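DRULLSTEAD HALL USERS' GROUP

Minutes of the meeting held in the Fakhoury Room in September

The meeting opened at 2 pm. Apologies were received and recorded in the attendance book.

1. Minutes of the previous meeting

The minutes were agreed as a correct record, subject to one correction under item 4, where "hire of chairs" should read "hire of tables".

2. Matters arising

The replacement of the blind in the small office remained outstanding. The supplier, Tusby, had been reminded in writing and a reply was awaited. The cupboard key had been returned.

3. Tables in the Fakhoury Room

The group received a report on the condition of the light wooden tables. Members had been asked at the last meeting to consider whether the tops should be covered permanently, refinished or left as they were.

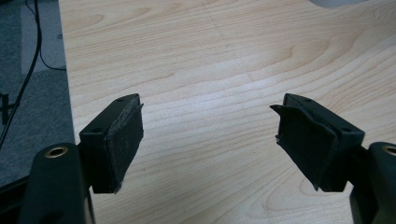 Item 3: tabletop, Fakhoury Room

It was noted that the pale colour of the wood was generally liked and that the room was felt to be brighter than it had been with the old tables. Against this, some users considered that a light surface would show marks sooner. A quotation of £196 had been received from Sundine for refinishing one table. The group took the view that this expenditure could not be justified at present.

It was agreed that no permanent cover would be fitted, and that users bringing paint, glue or hot dishes would be required to lay a protective sheet first. The hire conditions would be amended accordingly.

4. Use of the tables for practical work

Members discussed the increase in bookings for bench activities, in which small items are set out, handled and put away on the tabletop. The present rules had been drawn up with meetings and meals in mind – they made no mention of stands, trays or raised platforms.
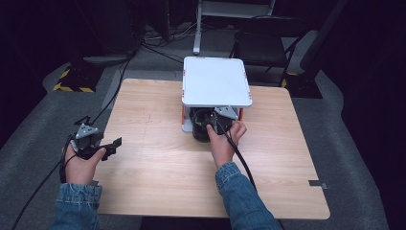
EQUIPMENT ON TABLES

It was agreed that small free-standing platforms, of the kind with a flat top board on short supports, might be placed directly on the wood. Anything heavier would need the consent of the bookings officer. Items kept beneath a platform should be taken out before it was lifted.

On the matter of cables, it was agreed that those crossing a table edge or the floor should be kept clear of the doorway and the main walkway. A member asked whether tape might be used on the table edges. After discussion this was permitted, provided that it was removed by the hirer at the end of the booking – the group did not wish to see adhesive left from one booking to the next.

5. Cleaning

The cleaning schedule was reviewed. Tabletops would be wiped with a soft damp cloth and dried at once, following the line of the grain. Scouring pads and bleach were not to be used. A sum of £100 was approved for cloths and cleaning materials for the coming year.
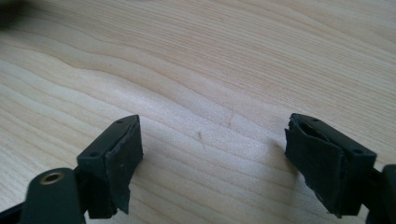
6. Storage and bookings

The bookings officer reported 11 regular users. Two requests for additional storage had been received. One was approved, for the lower shelf of the corridor cupboard; the other was deferred until the cupboard had been cleared.

7. Any other business

The notice by the entrance was out of date and would be replaced. The revised hire conditions would be circulated with these minutes.

The meeting closed at 3.40 pm. The next meeting would be held in November in the same room.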